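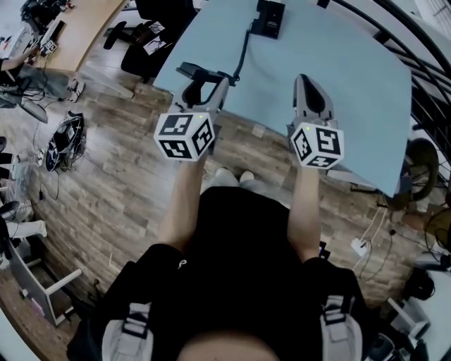

Subject: Re: [teldale-rooms] Cables, chairs and the blue table
From: Sharada Mudaliar

Hello all,

Thank you for the nudge, and sorry to be slow with it. I had half a reply written in February and then lost it when my laptop decided to update itself, so you're getting the second version, which I'm afraid has come out longer than the first.

> Before we order anything from Ullix, could whoever was in the big room
> most recently say what they think is wrong with it? I keep hearing that
> it's "a bit of a muddle" and I can't put that on an order form. Is it
> the tables, the floor, the leads, or all of it? Also, does anyone still
> want the carpet tiles? The quote is number 929 and it runs out soon.

I'd say it's the leads, mostly. I like the tables very much. The light blue top is a lovely thing to work at, easy on the eyes, and anything dark you put down on it shows up at once, which matters more than you'd think when you're forever putting small things down and losing them. The wooden desk is perfectly good too and I wouldn't swap it for anything in the Ullix catalogue. (I did look. I looked for most of an evening, with a pot of tea.)

What gets me is where the cables go. There's a black one lying right across the blue table, coming from a little black box up near the far edge, and over by the desk there's a proper tangle of them on the floor, just where people put their feet. The white power strip is down on the floor as well, with cords plugged into it. When you've got several people in there at once, all looking at what's in their hands and none of them at their shoes, I do worry a bit.

So my suggestion is that we spend the money on getting things up off the floor. Fumora do a wire tray that hangs beneath a desk, and we had 3 of them in the old building. They were dull to look at and never gave us any trouble. One under the wooden desk would take the power strip and most of the slack. For the table I'd rather have a clip at the back edge, so that whatever needs power can have its lead come up from behind and leave the middle clear. The Zein clips are the ones I'd go for – they come in bags of 17, goodness knows why – and the sticky pads do come away again if you warm them first. Please don't let anyone use parcel tape. I spent a whole afternoon getting it off the last lot of desks with a plastic scraper and a bottle of something that smelt of oranges.

On the carpet tiles, I'm a no, though not a fierce one. I like the brown wood-look floor. All those different shades of plank are kind to dust and scuffs, and office chairs roll nicely on a floor like that. If it's the noise people mind, might we try soft castors on the black chairs first? It would be much cheaper and we could change our minds.

The other thing, while I'm on it, is that the chairs end up tucked beside the blue table, and then you have to go sideways to get past. If the table came forward by the width of a chair I think the whole room would feel easier. It would need 2 of us to shift it, and I'm happy to be one, any time after four.

I haven't said anything about the lighting as I know there was a long thread on that before I joined, and I've only read the beginning of it. If somebody could tell me how it ended I'd be grateful.

I'll hold off asking Fumora for a price until I hear from a few of you. If you can measure underneath the wooden desk next time you're in, front to back and side to side, do send me the numbers, and say whether there's a crossbar.

All good wishes,
Sharada

--
teldale-rooms mailing list
To leave the list, send a blank message with "unsubscribe" as the subject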